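Tenddale Snowflake Craft Box, item 2206. Back in stock for December.

## Tenddale Snowflake Craft Box

A winter activity kit for kids ages four to nine. The box has supplies for a full afternoon at the kitchen table – paper snowflakes, a felt snowman, salt-dough ornaments and a window garland. You supply flour, salt and water for the dough, plus a tray to dry things on.

Two children can share one box if they split the ornaments. For three or more, add the refill pack (item 1793), which has the same paper and felt but no tools. 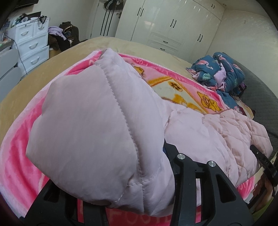
## What's in the box

- Pre-folded snowflake paper, white and silver
- Felt sheets and precut snowman shapes
- Rawat washable glue, one bottle
- Blunt-tip scissors, right or left hand (choose at checkout)
- Snowflake and mitten dough cutters
- Cotton twine for the garland
- Printed instruction cards

The cards are sorted by difficulty. Blue cards can be done by a four-year-old with some help. Green cards need more cutting, and most kids under six will want an adult to start the folds. Flynn Dunstan drew the cards and also wrote the snowman rhyme on the back of the last one.

## Before you start

1. Cover the table. The glue washes out of cotton in warm water, but it can leave a mark on unfinished wood.
2. Mix the dough first. It has to rest before you roll it, and the paper snowflakes fill that time well.
3. Poke the hanging holes before the ornaments go in the oven.
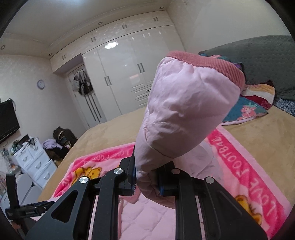 4. Bake on low heat and let the ornaments cool fully before painting. Paint is sold separately (item 981).
5. Hang the garland last. Twine ends can be taped to glass with ordinary clear tape.

## Storage

Leftover felt and paper fit back in the box. Raw dough keeps overnight in the fridge in a sealed bag. Finished ornaments should be stored somewhere dry – they soften in a damp basement.

## Ordering

Boxes ship from our Skorkmont warehouse. Orders in before noon go out the same day. Store pickup is at the Trilwood shop, counter open until 6 p.m.

Classroom orders come in plain cartons without the printed sleeve. Ask for form 101 at the counter or add a note at checkout. Scissors can be mixed left and right in a classroom carton.

Unopened boxes can be returned. Opened boxes can't, but we replace missing or broken parts free.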